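Search Lolosex
Search for articles, topics

Guides > Relationships > Talking about sex

How to bring up a fantasy with your partner

By Sarla Pant
5/24/20

Plenty of couples go years without telling each other what they think about. If you have something you'd like to try, the talk is usually harder than the thing itself. These steps are for adults in a relationship where both people feel safe saying no.

1. Work out what you want to say
Write it down first. Two sentences is enough. Separate what you only like to imagine from what you would like to do, and decide which one you're bringing up.

2. Pick the time
Don't start in bed or in the middle of an argument. A walk or a long drive works well — you don't have to look at each other the whole time.

Keep it short. Say what the idea is, say what you like about it, and then ask what your partner thinks. Leave a gap after the question, even if it feels long.
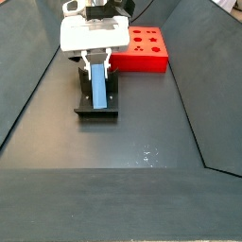 3. Take the answer as it comes
"I don't know" is a normal first answer. Offer to talk again in a week and leave it alone until then. If the answer is no, drop it. Asking again every few days is pressure.

4. Agree on limits
If it's a yes, each of you lists what is fine, what might be fine and what is off the table. Choose a stop word that neither of you would say by accident. Bhupendra Pandey, who edits this section with me, suggests "Zulu."

5. Check in the next day
Ask what your partner liked and what they would skip. Either of you can change your mind later, including about things you've already done.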